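Home | Articles | Opinion | Tools | About | Contact

Keep the Boring Layer Between the Planner and the Arm

By Friederike Oltmanns
January 11, 2025
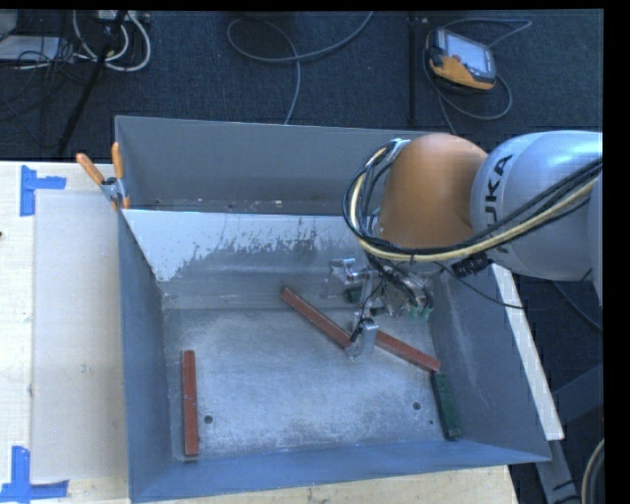 Most of the arguments I have had about robot software over the past two years have been about the planner. People want to know which planner we use, whether it samples or optimizes, and whether we have replaced it with a learned policy yet. I understand the interest. The planner is the part that makes a nice plot. But when I look back at where our time went, very little of it went there. It went into the code that sits between the planner and the arm, and I think that code deserves more respect than it gets.

I work on bin picking. Blocks go in a metal bin, and the software has to find them, choose one, reach in and take it out. As a task it is old. A good student can get a first version working in a week with off-the-shelf parts. Getting from that first version to something you would leave alone over lunch takes much longer, and nearly all of the added work is checking.

By checking I mean plain questions asked in code before anything moves. Is the camera frame newer than the last motion? Does the block the detector found lie inside the bin as we measured it? Does the grasp leave room for both fingers and the linkages above them? Does the wrist have enough travel left to come back out the way it went in? None of these is hard to answer. Each has to be answered every time, in the right order, with numbers that are current.

Our version of this layer is called Torov. It began as one file that Baldur Mogensen wrote in August to stop the arm from accepting stale poses. It now has 33 checks. Every motion request passes through all of them and comes out either approved or refused with a reason in words. There is no learning in it. A new person can read it in an afternoon.

The usual objection is that a good planner should make such a layer unnecessary. If the collision model is right, the plan is safe, and checking it again is wasted work. I held this view myself for a while. The trouble is in the word "right." Our collision model has a bin, a table and an arm. For a long time it did not have the cable bundle that loops around the wrist, and it still treats that bundle as a fat cylinder, which is wrong in most poses. It does not know about a thin cable that hangs lower than usual after someone has worked on the gripper. A planner can only avoid what it has been told about, and it will use every bit of the space it believes is free. Optimizing planners are worst at this. They shave the path until it sits exactly on the margin you gave them.

So we keep a separate, cruder model in Torov, with bigger shapes and fewer of them. It refuses some motions that would have been fine. I think this is a good trade. A refused motion costs a second or two and leaves a line in the log. A snagged cable costs a day.

Perception is the other half of the argument. Blocks with flat faces and two or three colors sound like the easiest objects anyone could ask for. In an open area they are. In a metal bin, a block that lies along the wall loses one of its long edges, and the bare floor throws back enough light to confuse a depth sensor. Two blocks with their ends close together can come back from the segmenter as one long block with a bend in it. Győző Vincze spent most of a month on that last case. He tried a better segmenter, then a bigger one. What helped most was a length check: no block in the set is longer than the longest block, so anything that measures longer gets sent back. It is six lines of code.

I don't say this to run down learned perception. We use it and could not go back. The detector we train now finds dark green blocks against dark corners where our old color thresholds gave up completely. But it reports a confidence, and a confidence is a poor thing to hand directly to a motion controller. We went through 2346 logged attempts last year and sorted the failures by cause. Of the ones where the gripper closed on nothing, 70 had a detection score that we would have called high. In 24 of those, the pose put part of the block through the bin wall. No threshold on the score would have caught them. A comparison with the bin geometry catches every one.

Tipene McKinnon disagrees with me on this, and his position is worth stating. He thinks hand-written checks age badly. Somebody moves the bin, somebody changes the fingers, and now the checks are confidently wrong, and the team gets into the habit of turning them off. He would rather put the effort into data and let the policy learn where the walls are. He is right about the aging. We had a check last spring that refused every grasp near the front wall after the fingers were swapped, and it was switched off within the hour and stayed off for weeks.

My answer is that this is a tooling problem, and we have been lazy about tooling. A check should state which measurement it depends on and when that measurement was last taken. Tape on the table tells you where something is supposed to go. It does not tell the software whether the thing went back there. We now run a short calibration routine, which we named Imo, before each session. It touches known points on the bin and updates the numbers that the checks read. If Imo has not been run, Torov refuses everything. People complained about that for a few days and then stopped.

The same goes for overrides. You can turn off a check in our system, but only for one motion, and you have to type why. Reading those notes has taught me more about the cell than any dashboard. Half of them say some form of "model thinks the bin is taller than it is."

There is one more objection, which comes from managers more than engineers. This layer does not show well. Gonzalo Calvo had to explain it in a budget review and was asked what the robot could do now that it could not do before. The true answer was that it could do the same things and stop more sensibly. He got the money, but less than he asked for, and the rest went to a new planner.

I would like to see groups publish their refusal logs along with their success rates. A success rate from one bin tells me little about mine. A list of the reasons a system declined to move, with counts, tells me what its authors have thought about and what they have run into. It would also make it easier to compare a learned policy with a planned one, as both can be put behind the same gate and judged by how often the gate has to close.

We plan to release the checks in Torov that don't depend on our own hardware later this year, starting with the pose and timing ones. The geometry checks need cleaning up first. Several still have our bin's dimensions typed straight into them.

Contact the editors | Copyright 2025 Zetness | Back to top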